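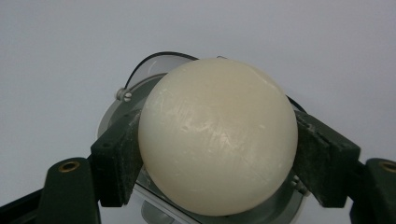
Cream-colored ball with light surface scuffs, held between two dark green gripper fingers.

Fulby 32 Archival Document Box

Reading time: 4 min

The Fulby 32 is a drop-front storage box for unbound papers, pamphlets, muster rolls, letters, and small-town newspapers up to legal size. It is made by Skalska for county historical societies, local history rooms, and private collectors who store material on open or closed shelving. The box ships flat and is assembled without glue or tape.

Construction

The body is cut from a single sheet of solid gray board with a buffered white liner. Corners are double-walled on the short sides and held with locking tabs. There are no metal staples in the standard version. A version with metal-edged corners is available on request for collections that stack boxes two high, and it carries the suffix M on the order sheet.

The front panel drops level with the shelf so that folders can be pulled straight out. A cotton tape runs through two slots in the panel and ties over the lid. The tape is unbleached and can be replaced without taking the box apart.

Specifications

Item: Fulby 32
Type: drop-front, one-piece body with hinged lid
Inside depth: 32 cm
Board: solid, acid-free, lignin-free, buffered with calcium carbonate
Liner: white, buffered
Color outside: gray
Closure: cotton tape
Capacity: up to 101 folders, empty weight stock
Pack size: 10
Supplied: flat, with one sheet of assembly instructions per pack

Capacity in use depends on what is in the folders. Pension files and damage claims with folded enclosures fill a box much sooner than single letters. Leave enough slack to slide a hand behind the last folder. If a box is only partly full, use the Fulby spacer so that papers do not slump and curl.

Buffered and unbuffered board

The standard liner suits most paper records from the nineteenth and twentieth centuries, including newsprint and wood-pulp ledgers. It should not be used in direct contact with cyanotypes, albumen prints, or wool and silk items such as ribbons, badges, and flag fragments. For these, order the unbuffered liner (suffix U). Mixed collections can be kept in a standard box if the sensitive items are placed in unbuffered sleeves first.

Labels

Each box has a recessed label area on the front panel and a second on the short side. The Brito label holder fits either one. It is a clear polyester pocket with a pressure-sensitive back and takes a printed or pencil-written card. Cards can be changed when a collection is renumbered. Pencil is preferred over ink in reading rooms.

Series and box numbers can be printed with the Jitix label template, which has fields for collection name, box number, folder range, and inclusive dates. The template opens in any common spreadsheet program. It does not connect to catalog software.

Assembly

1. Lay the sheet liner side up and crease every score line before folding.
2. Raise the back wall and both short sides.
3. Fold the double walls over and press the tabs into the floor slots.
4. Thread the cotton tape through the front panel from the inside.
5. Close the lid and check that the panel sits flush.

A box that rocks on a flat shelf usually has one tab not fully seated. Open the double wall on that side and press again.

Ordering

The Fulby 32 is sold in packs of 10. Full pallets hold 2,320 boxes and are shipped by freight only, with a dock or liftgate required at the delivery address. Single sample boxes are sent to institutions on written request, standard liner only. Suffix M and suffix U may be combined on one box. Orders with either suffix are cut to order and cannot be returned once cutting has started.

The annual price sheet takes effect in July. Quotes issued before then are honored for the period printed on the quote.

Related items

Fulby spacer, standard or unbuffered
Brito label holder, long side and short side
Replacement cotton tape, by the roll
Fulby flat box for broadsides and maps

Contact Skalska | Shipping and returns | © Skalska, all rights reserved | Back to top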